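Clearing the spare room cupboards: what we take and what we don't

The Hevwood swap shop opens again in February after the winter break, and the back room at Narnell Hall is already half full. A lot of you had a clear-out over Christmas and brought things straight round, which is good to see. It does mean we need to go over what we can and can't accept, as the rules have changed a little since the autumn.

The main change is to do with bathroom and kitchen goods. Until now we took anything with a lid on it. From this season we can only take toiletries that have never been opened. The hall's new hire agreement says so in plain terms, and it applies to the church sale as well. If a tube or bottle has been started, please use it up at home or give it to someone you know. Washing powder and dishwasher tablets are fine if the box is still sealed.

Electrical goods are the other one people ask about. Small items such as lamps, radios and kettles can come in on the first Saturday of the month only, when we have someone on hand to test them. Please bring the lead. We had 30 items left over in the autumn with no plug or charger, and nearly all of them had to go to the tip at Tarach, where the shop now has to pay for each load.

Phone chargers, stands, cases and cables can come in at any time. They go quickly, and the older types of cable go fastest of all, as the shops have stopped selling them. 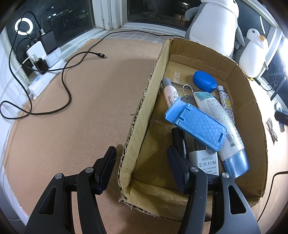 Please use a box you don't want back. We can't keep track of whose is whose, and last year we ended up with a pile of good plastic crates that owners came looking for weeks later. Cardboard is best. It doesn't need to be smart, but the bottom should be sound, so put a strip of tape along it if you have any doubt. Keep the weight down to what one person can carry up the back steps. Books are the usual trouble there - two small boxes are far better than one large one.

It helps if heavy things go at the bottom and anything with a cap or lid is done up tight. Glass and china should be wrapped in newspaper. You don't need to sort or label anything, apart from jigsaws, where a note saying whether all the pieces are there saves a good deal of time.

What we can't take at all: car seats, cycle helmets, mattresses, paint, knives, and anything that runs on gas. Soft toys are on hold until we have cleared the ones we've got.

Clothes are still very welcome, coats above all. Children's wellingtons in any size are wanted too. School jumpers should go to the school office, where they have their own rail.

Drop-off times are the same as before, Tuesday and Thursday mornings from ten until noon, at the side door. Please don't leave things on the step outside those hours. Two bags were left out in the rain in the first week of January and everything in them was spoiled.

As for money, the shop took in £400 in donations over the autumn. Of that, £200 went towards the new heater in the small meeting room and the rest is being held for shelves. Entry stays free. Tea is 50p, and there will be cake when somebody has made one. The Đào bakery has kindly offered us its unsold bread on opening day, so come early if you would like a loaf.

We are also short of help for the Thursday session. It is 3 hours a week including setting up, most of it unpacking and putting things on tables, and you can sit down for a fair part of it. If you could manage even one Thursday a month, put your name on the sheet by the hall kitchen or speak to anyone at the side door.

The list for the spring table sale goes up on the same board at the end of February.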